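Brendell House, first floor – bedroom inspection checklist
Completed by: Coralie Nepia
Checked by: Lorraine Rutherford
Round: December, Monday, started 9.40

Marks used: P = pass, F = fail, N = not applicable. Every F needs a comment and an action.

1. Access and floor

1.1 Door opens fully and closes without force – P
1.2 Clear passage of at least 800 mm on one side of the bed – P
Comment: 967 mm at the narrowest point, measured from mattress edge to wardrobe.
1.3 Floor free of trailing leads – F
Comment: lamp lead crosses the passage on the window side. Action: re-route behind the headboard and clip.
1.4 Rug edges flat, or rug removed – N

2. Bed frame

2.1 Legs sound, no rocking under hand pressure – P
2.2 Slats present and seated – P
Comment: one slat had moved sideways at the foot end. Pushed back and re-checked.
2.3 Fixings tight – F
Comment: lower bolt on the left side rail turns by hand. The Brivero key does not fit this pattern, use the 6 mm. Action: tighten before the room is let.
2.4 Gap under frame clear for sweeping, about 260 mm – P

3. Mattress

3.1 Fire label attached and legible – P
3.2 No tears, stains or exposed springs – P
3.3 Turned since last round – F
Comment: no entry on the Rewi sheet. Treat as not turned.

4. Bedding

4.1 Fitted sheet of correct size, all corners held – P
4.2 Sheet taut across the sleeping surface – P
Comment: fine wrinkles are accepted. Bunching near an edge is to be smoothed by hand before the top layer goes on.
4.3 Top cloth free of holes and loose threads – P
4.4 Top cloth spread square to the mattress – see note
4.5 No bedding touching the floor on the walking side – P

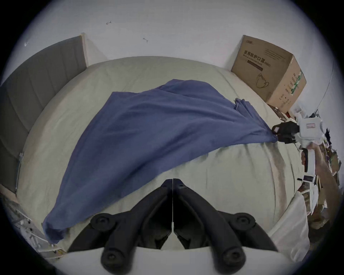
Vol. 7, No. 3, p. 12

Note to 4.4. The blue cloth lies diagonally over the green sheet, with a large triangle of sheet left bare and one end hanging over the side of the mattress in a folded tail. Do not mark this item until the cloth has been opened out. Pull from the corners – a gathered corner holds its creases and draws the rest out of line. Even up the drop on both sides, then mark.

5. Linen store

5.1 Shelves labelled by bed size – P
5.2 Stock number agrees with Cidach register – F
Comment: register gives 3,543 for the whole site, no split by floor. Action: L.R. to request the split.
5.3 Nothing stored within reach of the heater – P

Actions open: 1.3, 2.3, 3.3, 5.2
Item 4.4 to be marked at re-check.
Re-check by: C. Nepia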